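Condiment shelf, cont. Heinz bottles again, same ketchup for every trial. 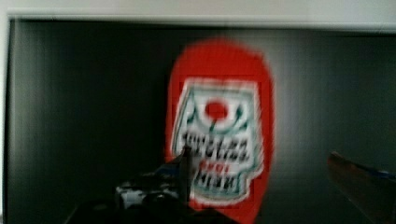
*Didum, March 14, 2018*

Dark backing first. Red dome reads fine against it, tomato on the label too. Left it standing 10 min, no note on drips yet. Check teh cap thread tommorow. 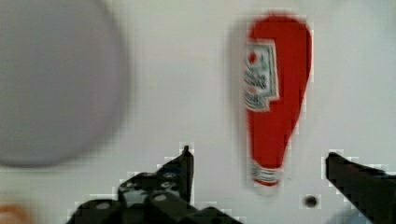

Label glue is still the weak spot, 2 of 5 lifted in August. Want the Değirmenci stock instead. Pale surface is better for judging the green border, keep that. Order 90 more.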